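Incident du bras sur poste cuisine : questions fréquentes
Mise à jour : 7 août 2026. Contact : Elvia Zepeda, atelier Tlapale
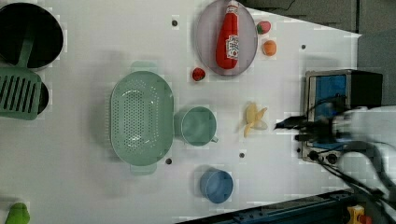
Que s'est-il passé ?
Pendant une séquence de rangement, le bras a continué son mouvement après la perte de la consigne. La pince a heurté la façade du mini-four et l'a déplacé de 13 cm vers le bord du plateau. Personne n'a été blessé. L'opérateur a coupé l'alimentation à la main.

Quels postes sont concernés ?
Les trois postes équipés du contrôleur Unier avec la version 3 du logiciel de commande. Les postes du site de Plimescombe utilisent encore la version précédente et peuvent tourner normalement.

Quelle est la cause ?
Un connecteur mal verrouillé sur le câble de communication, côté base. En extension complète, le câble tire sur la fiche et la liaison tombe par intermittence. Le contrôleur aurait dû arrêter le bras au bout de 40 ms sans message. Le délai avait été porté à 200 ms en octobre pour réduire les arrêts intempestifs, et la valeur n'a jamais été remise à l'origine.

Le bras peut-il repartir seul après une coupure de liaison ?
Oui, sur les postes non corrigés. Si la liaison revient avant la fin du délai, le bras reprend la dernière trajectoire reçue, sans signal sonore. N'approchez pas les mains du plateau tant que la puissance n'est pas coupée, même si le bras paraît immobile.

Le mini-four était-il branché ?
Non. Il sert uniquement aux essais d'ouverture et de fermeture de porte, et la consigne est de ne jamais le brancher sur ces postes. Elle reste valable.

Que faire si le bras se fige en cours de tâche ?
Appuyez sur l'arrêt d'urgence. Attendez l'extinction du voyant du contrôleur. Retirez ensuite les objets proches de la pince, puis vérifiez le connecteur à la base. Ne repoussez pas le bras à la main : les freins sont serrés et on abîme les réducteurs. Notez l'heure et le nom de la séquence dans le registre du poste.

Comment vérifier le connecteur ?
Puissance coupée, tirez doucement sur la fiche dans l'axe. Elle ne doit pas bouger. La bague doit être vissée jusqu'au repère. Contrôlez aussi que les câbles gardent du mou quand le bras est en extension et qu'ils ne frottent pas contre un appareil posé sur le plateau.

Faut-il changer la disposition des objets ?
Pour le four, oui : il doit être reculé hors de la zone de passage de la pince au retour en position de repos. La vaisselle et les aliments factices peuvent rester où la séquence les prévoit. Évitez seulement d'en poser au ras du bord.

Quand le correctif sera-t-il installé ?
Jikier, qui assure la maintenance, remplace les connecteurs par un modèle à verrouillage et rétablit le délai d'origine. Un poste est déjà fait. Les deux autres restent consignés jusqu'à leur passage.

Puis-je modifier le délai moi-même ?
Non. Le paramètre est maintenant protégé par mot de passe. Toute demande passe par Elvia Zepeda, avec le journal d'erreurs du poste en pièce jointe.

Les enregistrements du jour de l'incident sont-ils utilisables ?
Ceux qui précèdent la première erreur de liaison, oui. Les suivants ont été mis de côté : les positions enregistrées ne correspondent plus aux positions réelles du bras.

Où signaler un choc sans dégât apparent ?
Au même endroit que les autres, dans le registre du poste. Un choc léger suffit à décaler la pince, et le calibrage doit être refait avant la séquence suivante.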